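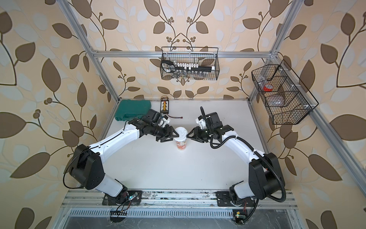 Review: Pliltau 46 press-on lids for paper hot cups

Tested by Tia Stockdale for the Trillalby counter supplies pages

The Pliltau 46 is a white polystyrene lid sold in sleeves of 100. I ran 2 sleeves through a normal week of counter service and a set of bench checks, with the Bloxham flat lid as the comparison. Both were fitted to the same double-wall cups from Turness.

Fit

The lid seats with one push at the center and a second push opposite the cup seam. Seating force is higher than for the Bloxham, and new staff tended to stop early. A partly seated lid looks closed from above, so check the rim from the side. Once fully home it did not lift when the cup was carried by the lid alone, though I don't recommend carrying it that way.

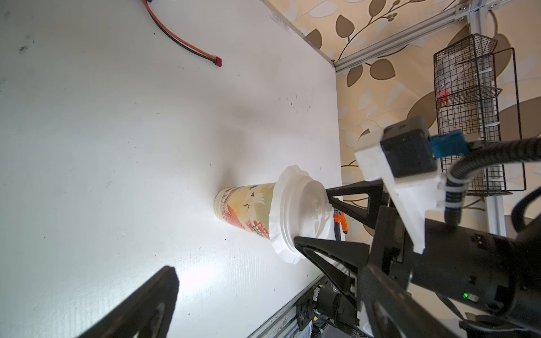 Leakage was checked with water at serving temperature, each cup filled to just under the rim and laid flat for 4 minutes. The Pliltau lost a few drops at the seam and nothing elsewhere. The Bloxham left a small puddle. A cup on its side puts the full load on one part of the rim, and a domed center with a raised circular emboss, like the one on the white lid here, doesn't help with that. The seal depends on the bead under the edge. Paper caught between bead and cup will defeat any press-on lid, so keep napkins clear when fitting.

Heat and stacking

No warping after an hour on a full cup. The sleeves nest tightly and the lids stick in pairs in humid weather. Fanning the stack before loading the dispenser fixes most of it.

Price was last raised in December. At the current rate I would buy it for takeout and keep the Bloxham for drinks served at the table.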